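Project report: trying out the Kukora hand-held gripper kit
Lotte Baert and Jelle Van Hecke
Supervisor: Cor Groen

1. What we were asked to do

The department was thinking of renting a Kukora kit for next year's automation course and wanted two students to use it first and write down what they found. The kit is supplied by Lambrechts and consists of a pair of hand-held grippers, the mounts, and the Drasine software that turns a recording into a path a robot arm can follow. We did not test the arm side. Our part was the recording side: how long it takes to learn, how many recordings are usable and where the time goes.

The rental price we were quoted was 2422 euros for the term, with support by e-mail included.

2. Setting up

We worked in the office next to the project room, on the desks that were already there. Unpacking and charging gave no trouble. Calibration did. The manual explains it over four pages but leaves out that both grippers have to be switched on before the software is started. We lost most of the first morning to this. Once we knew, a full calibration took 61 seconds.

The markers on the grippers have to stay in view of the tracking cameras. The view from the gripper itself is very wide, so a lot of the room ends up in every recording, including people walking through the next room. Drasine has a masking option for this, but it has to be set again for each session.

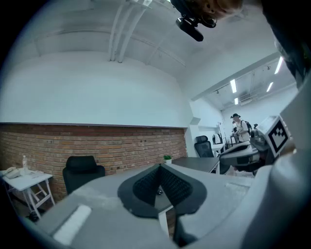
Figure 1. View from a gripper held low over a table in the office.

3. Recording

We chose everyday objects: an umbrella, a book and a plant pot. Each task was done with both hands and started from the same position. In total we made 468 recordings, of which Drasine accepted 245. Most of the rejected ones failed because a marker had been turned away for too long. The software only reports this after saving, so you can do a whole series wrongly before you find out.

The umbrella was the hardest. The fabric slips and the strap gets caught between the fingers. The book was easy to slide and difficult to pick up from flat. We had the best results with the pot, gripping it low with one hand and steadying it with the other.

The grippers are comfortable for a quarter of an hour or so. After that the wrist starts to tire, and our later recordings in a session were rejected more often. The cable is long enough for work at a table but gets in the way when you cross your hands. 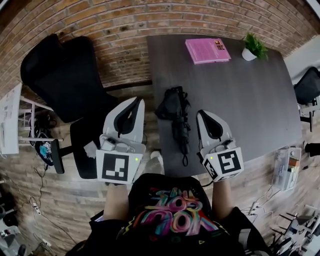

Nipon Yimyam, who read our draft, thought we were too hard on the software. He wrote that the rejection limit can be changed in the settings file and that with a looser limit he had kept far more of his own recordings, although he had never checked how well an arm followed them.

We did not try this, as the setting is not in the manual.

4. Advice

We would rent the kit for one term and not buy it. Groups should be given a printed start-up sheet, and sessions should be kept short. We also asked Lambrechts whether a warning could sound when a marker is lost. They answered that it is on their list, without a date.

Our start-up sheet is in Appendix A and the table of rejected recordings is in Appendix B.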